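Flokside, week whatever: the boring bit that fixed everything

Sat 15 October

So I've spent most of this week on the least glamorous part of Flokside, my little policy-training project, and it's the part where I look at where the gripper thinks it is. No new network, no clever loss, just timestamps. I know. Stay with me!

The trouble started with the grey box with the white tabs. My planner (Wadenside, the one I moaned about in May) would line up nicely on the left tab and then drift as soon as I asked for either of the other two. I blamed the detector, of course. Glossy black panels under a bright ceiling light are horrid for depth, and I lost a whole evening masking out highlights. 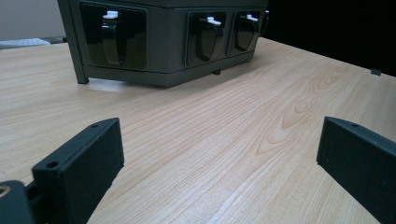
Three white tabs, and a lot of shine on everything near them.

The masks helped a bit, but the drift stayed. What I should have done first was plot the pose stream against the image stream, and when I finally did, there it was: the poses were running 30 milliseconds behind the pictures. If you move slowly you'd never spot it. Swing across from one compartment to the next and your labels are all smeared along the path.

I wrote a small script called Lilanden that slides one stream against the other until the motion agrees, then stamps the offset into the episode header. It's 320 lines and half of those are me arguing with file formats.
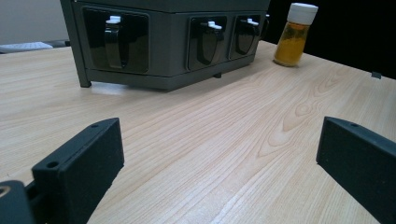
After that I reran the lot with everything else left alone, same seed and same crops, and the drift on the far tabs shrank to about 3 millimetres. I'd have settled for 10! The jar is still giving me grief, mind you. The segmenter wants to swallow the cap and the yellow powder as two separate objects, and I haven't decided whether to merge them in the perception code or let the planner sort it out.

Lilanden needs a tidy before I put it up anywhere. The config reader is a disgrace and it still falls over on empty episodes, so that's tomorrow's job.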